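Ticket 713: Shared drive "Sorkaten" drops connection during large file copies
Status: Closed
Opened by: Eglė Uibo, Killis office
Category: Network storage

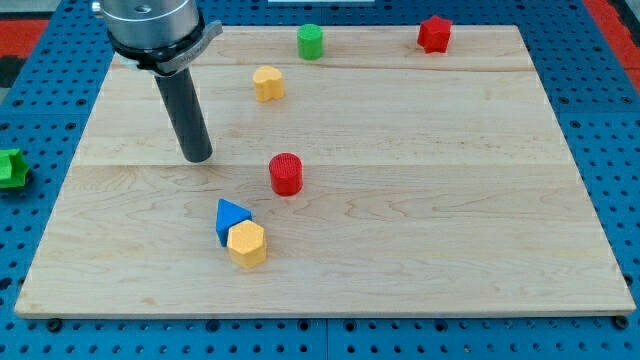

Copies from my desktop to the shared drive stop partway through. Small files are fine. Anything over 500 MB fails with "The specified network name is no longer available." The drive letter then shows a red X for a minute or two and comes back without me doing anything. It started after the move to the new desks. Two other people on my side of the office have the same problem. Laptops on Wi-Fi do not.

Wednesday, 9:40 a.m. — Support
Please send the name of the switch your desk is plugged into (label on the wall jack, first two letters) and tell us if the drop also happens when you copy from the drive to your desktop.

Wednesday, 10:15 a.m. — Eglė Uibo
Jack label starts with SK. Copying from the drive works, but it is slow. Copying to it fails every time on the big project archive and about half the time on smaller video files.

Wednesday, 11:05 a.m. — Support
SK is the Skendton switch in the hall closet. Checked the server first:
Disk space on the volume: 200 GB free.
Disk health: no errors.
Server event log: sessions from three desktops closed by timeout, no authentication failures.
Antivirus on the server: paused for ten minutes, copy still failed. Turned back on.
The server looks OK. Moving on to the network side.

Wednesday, 1:30 p.m. — Support
Port counters on the switch show more than 2,000 CRC errors on the uplink since the last restart. The desk ports are clean. Uplink is running at 100 Mbps half duplex and should be at 1 Gbps full. The server end is set to auto. The switch end was set by hand, probably left over from the old office.

Set the switch end to auto and cleared the counters. Link came up at 1 Gbps, then fell back to 100 Mbps after a few minutes. Errors are climbing again, slower than before.

Wednesday, 2:10 p.m. — Support
Replaced the patch cable between the switch and the panel. The old one had a bent clip and would not seat all the way. Link is at 1 Gbps full duplex and has stayed there. Please try the archive again when you have a chance.

Wednesday, 3:25 p.m. — Eglė Uibo
Archive copied in one go. I also ran the nightly Economou export by hand and it finished — it had been failing since the move, and I thought that was a separate problem. Will ask the other two to test.

Wednesday, 4:45 p.m. — Support
Counters still at zero. Both of the other desktops report normal copies. Old cable is in the recycling bin, please do not reuse it. Added the uplink to the monitoring page so a speed change sends an alert. Closing. Reply to this ticket if it drops again and it will reopen.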